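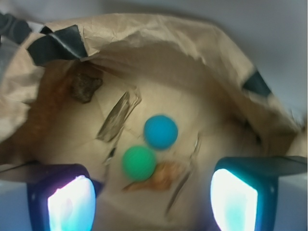
Unit 4. Showing a robot a task: hand guiding and remote control

Notes by Juwita Teoh, Lurorcombe. Read before the Monday lab.

There are two ways to record a demonstration in this course. In hand guiding you hold the arm and move it through the task yourself. In remote control you stay at the desk and move a second, smaller arm, and the robot copies it. Both give the same kind of record: joint angles, gripper opening and the wrist camera picture, all stored against time.

Hand guiding is quicker to learn. Its weak point is that your own hands and sleeves get into the pictures, and a policy trained on them may come to depend on seeing them. With remote control the pictures stay clean, but you lose the feel of contact. Most beginners squeeze too hard.

Reaching into a container is harder than picking from an open table. A paper bag has soft walls that fold inwards and throw shadows, and small balls at the bottom can sit close together, next to scraps of a similar size. Keep the fingers wide apart on the way in and close them only when the target is between them – late closing is easier to learn from.

The Grornov set used in the exercises has 400 remote demonstrations and 237 by hand. Do not mix the two in your first training run.

For the lab

Record ten demonstrations by each method. Move the objects between attempts. Keep failed attempts in a separate folder, with a one-line note on what went wrong.

Reading: Appiah handbook, chapter 3.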